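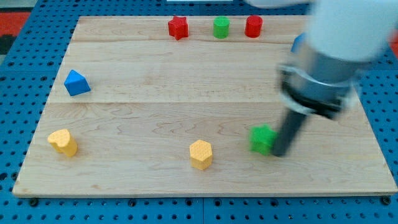 Grüner Tee und Sättigung: Projektbericht zur Lehrveranstaltung Ernährung und Alltag

Bearbeitet von Huệ Nông und Tâm Lục

1. Ausgangsfrage

Grünem Tee werden in Zeitschriften und auf Verpackungen viele Wirkungen zugeschrieben. Er soll beim Abnehmen helfen, wach machen, ohne nervös zu machen, und den Appetit am Nachmittag dämpfen. Uns hat der letzte Punkt interessiert, weil er sich mit einfachen Mitteln im Studienalltag prüfen lässt. Die Frage lautete: Essen Studierende am Nachmittag weniger zwischendurch, wenn sie nach dem Mittagessen eine Tasse ungesüßten grünen Tee trinken?

Einen medizinischen Anspruch hat die Arbeit nicht. Blutwerte wurden nicht erhoben, und wir haben auch niemanden gewogen.

2. Hintergrund

Grüner Tee wird aus denselben Blättern hergestellt wie schwarzer Tee, die Blätter werden aber nach der Ernte kurz erhitzt und dadurch kaum oxidiert. Er enthält Koffein und Catechine, eine Gruppe von Polyphenolen. Zu beiden Stoffen gibt es viele Untersuchungen, oft allerdings mit Extrakten in Kapselform, deren Dosis deutlich über dem liegt, was in einer Tasse ankommt. Auf das Trinken von Tee lassen sich diese Ergebnisse nur eingeschränkt übertragen.

Dazu kommt, dass schon die getrunkene Menge Flüssigkeit kurzfristig sättigen kann. Deshalb haben wir eine Vergleichswoche mit heißem Wasser eingeplant.

3. Vorgehen

Teilgenommen haben 14 Studierende aus unserem Semester und dem Semester darunter. Der Versuch lief im Oktober über 3 Wochen:

Erste Woche: gewohntes Verhalten, kein zusätzliches Getränk.
Zweite Woche: eine Tasse heißes Wasser nach dem Mittagessen.
Dritte Woche: eine Tasse grüner Tee nach dem Mittagessen.

Verwendet wurde ein loser Tee der Marke Bạch, aufgegossen bei 70 Grad. Das Wasser haben wir nach dem Kochen in einer offenen Kanne abkühlen lassen und mit einem Küchenthermometer kontrolliert. Zucker, Honig und Milch waren nicht erlaubt, Zitrone auch nicht.

Alle Teilnehmenden führten ein Protokoll, in das sie jede Zwischenmahlzeit zwischen Mittag- und Abendessen eintrugen, mit Uhrzeit und ungefährer Menge. Außerdem sollten sie jeweils um 16 Uhr ihren Hunger auf einer Skala von null bis zehn einschätzen. Als Vorlage diente das Tabellenblatt Trusine, das wir aus einem früheren Seminar übernommen und gekürzt haben. Insgesamt kamen 1.089 einzelne Einträge zusammen. Darin sind auch Getränke und Hungerwerte enthalten.

4. Ergebnisse

In der Woche mit heißem Wasser wurde weniger zwischendurch gegessen als in der ersten Woche. In der Teewoche blieb es auf diesem Stand. Zwischen Wasser und Tee konnten wir keinen klaren Unterschied feststellen.

Bei den Hungerwerten sah es ähnlich aus. Einige Teilnehmende gaben in der Teewoche etwas niedrigere Werte an, andere etwas höhere. Auffällig war der Dienstag: An diesem Tag liegt bei vielen das Labor am Nachmittag, und dort darf nicht gegessen werden. Die Protokolle sind für diesen Tag in allen Wochen fast leer, die Hungerwerte dafür hoch.

Mehrere Personen notierten, dass sie mit dem Tee später am Tag keinen Kaffee mehr wollten. Danach hatten wir nicht gefragt. Zwei fanden den Tee zu bitter und haben ihn kürzer ziehen lassen als vorgegeben.

5. Diskussion

Unsere Daten sprechen dafür, dass eher die warme Flüssigkeit oder die feste Pause nach dem Essen eine Rolle spielt als der Tee selbst. Sicher sagen lässt sich das mit so wenigen Personen nicht. Auch das Protokoll kann das Verhalten verändert haben – wer jeden Keks aufschreiben muss, isst vielleicht weniger davon. Dieser Effekt müsste mit der Zeit eher nachlassen, geprüft haben wir das nicht.

Ein weiterer Schwachpunkt ist die Reihenfolge. Alle begannen mit der gewohnten Woche und endeten mit dem Tee. Besser wäre es gewesen, die Gruppe zu teilen und Wasser und Tee zu tauschen. Das hatten wir zunächst vor, haben es aber wegen der Stundenpläne aufgegeben.

Die Mengenangaben sind außerdem ungenau. »Eine Handvoll Nüsse« kommt in den Protokollen oft vor und bedeutet sicher nicht bei allen dasselbe.

6. Aufgabenverteilung

Huệ Nông hat die Protokolle eingesammelt und ausgewertet. Tâm Lục hat die Literatur gesichtet, den Tee besorgt und den Abschnitt zum Hintergrund geschrieben. Vorgehen und Diskussion sind gemeinsam entstanden.

7. Ausblick

Für eine Fortsetzung würden wir koffeinfreien Grüntee als vierte Bedingung aufnehmen und die Zwischenmahlzeiten abwiegen lassen. Sinnvoll wäre auch eine Frage zum Schlaf, da manche auf Koffein am frühen Nachmittag empfindlich reagieren. Die leeren Protokollbögen können bei uns angefragt werden.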